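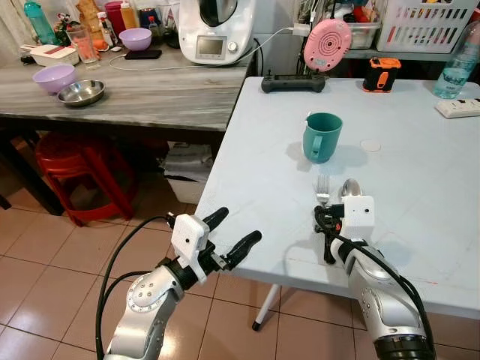

연로운: 미니 PC 먼지를 압축 공기로 불어냈는데 팬 소리가 그대로입니다. 겉에서 보이는 먼지는 없어졌고 흡기구도 깨끗합니다. 서멀 페이스트까지 새로 발라야 하는지, 분해하지 않고 더 해볼 수 있는 것이 있는지 궁금합니다.

흡기구가 깨끗해도 방열핀 안쪽은 막혀 있을 수 있다. 소형 본체는 대부분 팬이 방열핀 쪽으로 바람을 밀어내는 구조이고, 먼지는 팬과 방열핀이 만나는 면에 펠트처럼 눌려 쌓인다. 밖에서 짧게 불면 이 층이 조금 밀렸다가 제자리로 돌아온다. 분해 여부는 아래 측정을 마친 뒤에 결정한다.

## 손대기 전에 기록할 값

청소 전 수치가 없으면 청소 효과를 판단할 수 없다. 기록할 항목은 다음과 같다.

- 실내 온도
- 유휴 상태의 CPU 온도와 팬 회전수
- 부하 상태의 CPU 온도와 팬 회전수
- 부하를 끊은 뒤 유휴 온도로 돌아오는 데 걸리는 시간
- 바이오스의 팬 모드 이름

유휴 값은 부팅 직후에 읽지 않는다. 업데이트 확인과 색인 작업이 끝나고 CPU 사용률이 바닥에 머무를 때 읽는다. 부하 값은 매번 같은 작업으로 잰다. 벤치마크 프로그램이 없으면 동영상 파일 하나를 정해 두고 같은 설정으로 변환해도 된다. 변환 초반에는 순간 클럭이 높아 온도가 튀므로 그래프가 평평해진 구간의 값을 쓴다.

작업장에서 쓰는 Hika 본체의 경우 청소 전 부하 온도는 78도, 팬은 1,910rpm이었다. 온도만 보면 정상 범위다. 회전수는 처음 설치했을 때의 기록보다 눈에 띄게 높았고, 이 차이를 보고 분해를 결정했다. 팬이 온도를 억지로 붙들고 있는 동안에는 온도계만 봐서는 막힌 정도를 알기 어렵다.

## 분해 없이 먼저 할 것

1. 본체 뒷면과 벽 사이를 띄운다. 배기구가 벽을 향해 있으면 더운 공기가 흡기구로 되돌아온다.
2. 바닥면에 흡기구가 있는 모델은 고무발 상태를 본다. 닳거나 빠진 발은 같은 높이로 네 개를 함께 교체한다. 바닥과의 간격은 8mm를 기준으로 잡는다.
3. 천이나 식탁 매트 위에 올려 두지 않는다.
4. 바이오스에서 팬 모드를 확인한다. 펌웨어를 올린 뒤 기본값이 성능 우선으로 바뀌어 있는 경우가 있다.
5. 백그라운드 프로세스를 정리한다. 클라우드 동기화가 한 파일에서 오류를 반복하면 CPU 한 코어가 계속 점유된다.

4번과 5번은 공구가 필요 없는데도 가장 자주 빠진다. 작업 관리자를 CPU 점유율 순으로 정렬해 놓고 몇 분 지켜본 뒤에 드라이버를 꺼내도 늦지 않다.

## 준비물

- 정밀 드라이버. 십자 비트는 나사 머리에 꼭 맞는 번호로 고른다. 한 단계 작은 비트로 돌리면 머리가 뭉개진다.
- 수동 블로어 또는 압축 공기
- 부드러운 붓
- 이소프로필 알코올, 순도 90% 이상
- 보풀 없는 천이나 커피 필터
- 플라스틱 헤라
- 칸이 나뉜 나사 보관함
- 서멀 페이스트

진공청소기 노즐을 기판에 직접 대는 것은 권하지 않는다. 플라스틱 노즐과 공기의 마찰로 정전기가 생긴다. 떨어져 나온 먼지를 본체 밖에서 빨아들이는 용도로는 무방하다.

나사는 뺀 순서대로 칸에 넣고, 길이가 다르면 종이에 위치를 그려 둔다. 긴 나사를 짧은 자리에 박으면 기판 뒷면이나 저장장치에 닿을 수 있다.

## 방열핀 청소

전원을 끄고 어댑터와 주변기기를 모두 분리한다. 전원 버튼을 몇 초 눌러 잔류 전하를 뺀다. 노트북이라면 하판을 연 다음 배터리 커넥터부터 분리한다. 커넥터는 전선을 당기지 말고 헤라로 몸체를 밀어 뺀다.

팬을 고정한 나사를 풀고 팬만 따로 들어낸다. 히트파이프와 팬이 일체형인 모델은 방열판까지 함께 나오므로 서멀 페이스트 재도포가 필수다. 들어내기 전에 새 페이스트가 준비되어 있는지 확인한다.

방열핀의 먼지층은 먼저 붓 끝이나 핀셋으로 걷어낸다. 그다음 배기구 쪽에서 안쪽으로 바람을 넣어 역방향으로 밀어낸다. 팬을 떼지 않은 상태라면 날개를 손가락이나 면봉으로 잡고 분다. 날개가 바람에 헛돌면 허용 회전수를 넘겨 베어링이 상한다.

압축 공기 캔은 세워서 쓴다. 기울이거나 흔들면 액체가 분사되어 부품 표면에 결로가 생긴다. 액체가 튀었으면 완전히 마를 때까지 전원을 넣지 않는다.

날개에 남은 기름때는 알코올을 조금 묻힌 천으로 닦는다. 주방 근처에서 쓰는 PC는 먼지에 기름이 섞여 바람만으로는 떨어지지 않는다. 팬 중심의 스티커 안쪽으로 알코올이 스며들지 않게 한다.

## 서멀 페이스트를 다시 바르는 기준

방열판을 들어냈으면 상태와 관계없이 다시 바른다. 들어내지 않았으면 다음 증상이 있을 때만 작업한다.

- 부하를 걸자마자 온도가 한계치까지 수직에 가깝게 오른다.
- 방열핀을 청소한 뒤에도 부하 온도와 회전수가 그대로다.
- CPU는 한계 온도인데 배기구에서 나오는 바람이 미지근하다.

세 번째는 열이 방열핀까지 전달되지 않는다는 뜻이다. 배기 바람이 약하면서 뜨겁다면 페이스트보다 방열핀 막힘을 먼저 의심한다.

방열판 나사는 표시된 번호의 역순으로 조금씩 나누어 푼다. 잘 떨어지지 않으면 수직으로 당기지 말고 좌우로 살짝 비틀어 접착을 끊는다. 굳은 페이스트는 알코올을 적신 천을 잠시 올려 불린 뒤 닦아낸다. 금속 칼로 긁지 않는다.

도포량은 다이 크기에 맞춘다. 금속 덮개가 없는 모바일용 CPU는 다이 전체를 얇게 덮어 바르고, 덮개가 있는 데스크톱용은 가운데에 쌀알 크기로 짜고 방열판 압력으로 퍼지게 한다. 작업장에서는 Flunden 페이스트를 쓰는데 점도가 높은 편이라 추울 때는 주사기째 실온에 두었다가 짠다. 액체 금속 계열은 알루미늄을 침식하고 전기가 통하므로 일반 가정 작업에는 맞지 않는다.

전원부나 메모리에 붙은 서멀 패드는 찢어지지 않았으면 그대로 둔다. 교체할 때는 원래 두께를 잰다. 두꺼운 패드를 쓰면 방열판이 떠서 CPU 접촉이 나빠진다.

조립할 때는 나사를 대각선 순서로 나누어 조인다. 덮개를 닫기 전에 팬 커넥터가 끝까지 들어갔는지 확인하고 전원을 넣어 회전을 눈으로 본다. 팬 오류로 부팅이 멈추면 커넥터 방향부터 점검한다.

## 먼지 필터

흡기구에 그물 필터를 붙이면 내부 청소 간격은 길어지지만 흡기 저항이 늘어난다. Geltero 자석식 필터를 같은 본체에 붙였을 때 부하 시 회전수가 올라갔고, 온도 변화는 측정 편차 안이었다. 필터는 그 자체를 자주 씻어야 의미가 있다. 물로 씻고 완전히 말려서 붙인다. 스타킹을 덧대는 방법은 올 간격이 일정하지 않고 늘어진 천이 팬에 빨려 들어갈 수 있어 쓰지 않는다.

## 소리로 구분하기

| 소리 | 의심할 곳 | 조치 |
|---|---|---|
| 일정한 바람 소리가 커짐 | 방열핀 막힘, 팬 모드 | 청소, 바이오스 확인 |
| 규칙적인 딱딱 소리 | 날개에 닿는 전선 | 전선 재고정 |
| 낮은 회전에서 그르렁거림 | 베어링 마모 | 팬 교체 |
| 부하에 따라 변하는 고주파음 | 전원부 코일 | 청소로 해결되지 않음 |
| 책상 전체가 울림 | 고무발, 나사 풀림 | 발 교체, 재조임 |

베어링이 마모된 팬에 윤활유를 넣으면 잠시 조용해지지만 기름이 먼지를 붙잡아 다시 나빠진다. 교체용 팬은 지름만 보지 말고 두께, 커넥터 핀 수, 정격 전압, 회전 방향을 모두 대조한다. 모델 번호는 팬 뒷면 스티커에 있다.

## 청소 후 확인

처음과 같은 실내 온도, 같은 부하 작업으로 다시 잰다. 실내 온도가 다르면 CPU 온도에서 실내 온도를 뺀 값으로 비교한다. 앞의 Hika 본체는 부하 시 회전수가 거의 766rpm 내려갔고 온도는 소폭만 낮아졌다. 팬 제어 곡선이 온도를 목표값 근처로 유지하므로 청소 효과가 회전수 쪽에 주로 나타난 것이다.

페이스트를 새로 발랐다면 첫 측정값으로 판정하지 않는다. 제품에 따라 가열과 냉각을 몇 차례 거친 뒤에 값이 안정된다. 반대로 작업 직후 온도가 이전보다 높으면 기다리지 말고 방열판 조임과 보호 필름 제거 여부를 확인한다.

측정값은 본체 바닥에 라벨로 붙여 두면 다음 점검 때 찾기 쉽다. 점검은 습도가 높은 8월을 피하고 난방을 시작하기 전에 한 번, 반려동물이 있거나 바닥에 본체를 두는 집은 그 절반 간격으로 한다.

## 추가 문의

**구옥희:** 알코올 대신 물티슈로 페이스트를 닦아도 됩니까?

안 된다. 수분과 보습 성분이 접촉면에 남는다. 이미 닦았다면 알코올로 한 번 더 닦고 말린 뒤에 바른다.

**신은지:** 보증 기간이 남은 제품인데 나사 위에 봉인 스티커가 있습니다.

스티커를 떼기 전에 제조사에 문의한다. 보증 조건은 제조사와 모델에 따라 다르다. 그동안은 분해 없이 할 수 있는 항목만 적용하고, 배기구 쪽에서 약한 바람을 여러 번 넣되 전원은 꺼 둔다.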